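What a Whiteboard Remembers: Cleaning, Ghosting and Glare in the Tudholm Study Rooms
Project report, Materials in Everyday Use
Liis Kazlauskienė
Submitted 2/15/20

Summary

The study rooms on the second floor of the Tudholm building have whiteboards that many students complain about and very few students clean. This project set out to learn which of the usual cleaning methods removes old dry-erase ink from them, how long ink can be left before it starts to stain, and whether the complaint that "you can't read the thing anyway" has anything to do with dirt. I tested four methods on two boards and asked the people who use the rooms to fill in a short form. The short version is that plain water does more than it is given credit for, that the felt eraser mostly moves the problem sideways, and that a clean board under the wrong lamp is nearly as hard to read as a filthy one.

1. Background

I chose this topic in August, when I was revising for a resit in Room 4 and spent most of an afternoon trying to draw a phase diagram over the remains of somebody else's. I passed the resit. The somebody else's diagram is still faintly there.

A dry-erase marker works because its ink contains a release agent, an oily or silicone-like ingredient that keeps the pigment from gripping the surface. When the solvent evaporates, the pigment sits on top as a thin film and can be wiped away. This depends on the surface being smooth. Cheaper boards have a painted or melamine face, which scratches and becomes slightly porous with age, and pigment settles into the scratches. The result is called ghosting. Enamelled steel resists this better and costs more, which explains a good deal about what tends to be on the walls of study rooms.

The department's advice on the matter is a laminated sheet asking users to "leave the board as you would wish to find it". I found no evidence that anyone has read it, including, until this project, me.

2. The boards

Two boards were used. Board A is the older one and hangs in Room 4. Its face is painted and has visible scratches in the middle third, where people write most. Board B is a newer board supplied by Nusier, which the technician took down from the corridor and let me keep on a bench for the length of the project. Working on a bench turned out to matter, as I could lean over the surface and look for residue from angles you never get when a board is on a wall.

Both boards were cleaned with isopropyl alcohol and left overnight before the first test, so that each started in the best state it was likely to reach. For Board A this was not a very high state.

3. Method

I drew a grid of squares on each board with masking tape and filled the squares with ink from three markers: black, blue and red, all from the same Radwan pack. Red has a reputation among the tutors for never coming off, and I wanted to know if this was chemistry or folklore.

Squares were left for one hour, one day, one week or 2 weeks. Each was then wiped ten times in one direction with one of the following:

The felt eraser from Room 4, unwashed.
A dry microfibre cloth.
A microfibre cloth dampened with tap water.
A microfibre cloth with isopropyl alcohol.

I tried to keep the pressure the same by resting a bag of sugar on a wooden block wrapped in the cloth and pulling it along. This looked ridiculous but was more consistent than my arm. On Board A, which stayed on the wall, the sugar had to be abandoned and my arm reinstated, so the results for the two boards should not be compared too closely.

After each wipe I scored the square from 0 (no mark visible) to 5 (might as well not have bothered). A flatmate scored the same squares without knowing which method had been used. Where we differed, we took the higher score, on the grounds that a board is only as clean as it looks to the fussier person.

4. Results

4.1 Cleaning methods

After one hour everything worked. Even the felt eraser left only a haze, although the haze was partly made of ink from other people's lectures. After one day the felt eraser was noticeably worse than the others, and the dry cloth began to leave thin outlines where the edges of the pen strokes had been thickest.

After one week the damp cloth did better than the dry one on both boards. I had expected water to make little difference, as the ink is not meant to dissolve in it. My best guess is that the water lifts loose pigment into the cloth and stops it being dragged along the surface. Alcohol scored 0 on Board B at every age. On Board A it left a pink shadow under the red squares at 2 weeks, so the tutors have a point, at least about old boards.

4.2 Where the dirt goes

The scoring grid covered only the middle of each board, and this was a mistake. By the end of testing the middle of Board B was very respectable and the dirt had moved to the edges. The lower right of the writing surface, where my strokes finished, collected grey streaks that did not belong to any one square. Dark specks gathered along the bottom, and the grooves of the aluminium rail held more grime than I could get at with a folded cloth. A cotton bud was the only tool that reached it, and I do not see the average study group carrying cotton buds.
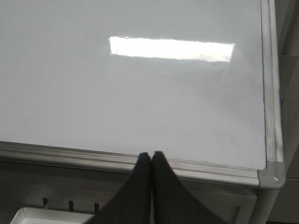
Figure 1. Whiteboard corner, with grey smudges near the lower right of the surface and the ceiling light reflected across it.

Wiping is usually described as removing ink. On this showing a fair share of it is relocation. Any cleaning routine that stops at the writing area is going to feed the frame, and the frame feeds it back the next time a sleeve or a cloth passes over it.

4.3 Glare

I had not planned to study glare. It forced its way in when I was trying to score the squares nearest the reflected light and found that I could not see them at all. A faint ghost that scored 2 from one side of the bench vanished completely when I moved half a step and the reflection landed on it.

This works in both directions. Glare hides light staining, which is why a board can look spotless from the door and terrible from a chair. It also hides thin writing, and the glossier the surface, the sharper the reflection. Board A, being scratched and rather dull, was easier to read under the strip light than Board B was. I report this with some reluctance, as it is the only category in which Board A won.

In Room 4 the fix is simple enough. The front lamp has its own switch, and with it off the reflection leaves the board. The switch is behind the coat hooks.

5. The form

I left paper forms in the study rooms and received 116 back that could be used. Several others were used as scrap paper, one for what looks like a very good lasagne recipe.

Most people who answered said they wiped the board before leaving. Most of the same people said the board was dirty when they arrived. I leave the reader to reconcile these statements. The commonest tool named was the felt eraser, followed by a sleeve. Only a few people had ever used water, and some believed it was forbidden. On legibility, the answers that mentioned light or reflection came mostly from people who sit at the window end, which agrees with what I saw on the bench.

6. Problems with the project

The scoring was done by eye. A proper reflectance meter would have been better, and the department at Etville has one, but the booking form wanted a cost code and I did not have one of those either.

Ten wipes is an arbitrary number. Real people wipe until they get bored, which varies.

One week of results for Board A was lost when somebody cleaned it. I was annoyed for a day and then had to admit that it was the first recorded case.

I also tested only one make of marker. Other inks may behave differently, especially the low-odour kind.

7. Recommendations

Replace the felt erasers with microfibre cloths, and wash the cloths.

Put a spray bottle of plain water in each room, labelled clearly enough that people believe it is allowed. Keep alcohol for a proper clean at the end of term, with the window open.

Clean the rail and corners whenever the surface is done, and start wiping from the top so the dirt only has one direction to travel.

Move the coat hooks in Room 4, or put a label on the switch.

If new boards are bought, consider a lower-gloss finish for the rooms with strip lighting. It may be slightly harder to wipe, and I would like to test this before anyone spends money on my say-so.

Acknowledgements

Thanks to the technician for the loan of Board B, which has been returned with a cleaner middle than it left with, and to my flatmate for scoring several hundred small squares in exchange for the sugar.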